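Gevport Student Robotics Club: Simulation Track FAQ
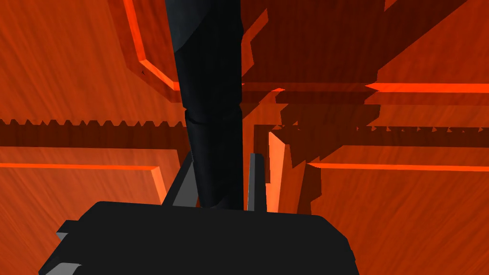 The simulation track runs alongside the hardware track and uses the same marking scheme. Teams write a grasping controller and submit it for scoring against the Fosex scene set. Most early submissions fail on alignment. With a dark cylindrical bar between two gripper fingers, and one finger closer to it than the other, closing both at equal speed may push the bar sideways before the grip is complete. Your controller should correct the offset first.

Do I need my own computer?
No. The lab machines have the simulator installed. Bookings go through Krisztina Hajdu.

How is a run scored?
Each run is marked out of 80. The pass mark is 53. Collisions with the panelling are deducted at 4 points each.

Can I change the lighting or the wood texture?
For training, yes. For scoring, no. Hard shadows with stepped edges are part of the standard scenes, and vision code must cope with them.

How long is a run?
70 seconds of simulated time. The clock does not stop if your controller crashes.

Which language is supported?
Python only. Erhan Keskin maintains the template and will look at pull requests, but he does not debug team code.

Can we move to the hardware track later?
Yes, once you have passed the simulation track. Transfers close in December. Ask Ilona Kocsis for the form.

My score differs from my local result. Why?
Check the template version. If it matches, send both log files to Benedek Szalai with your team name in the subject line.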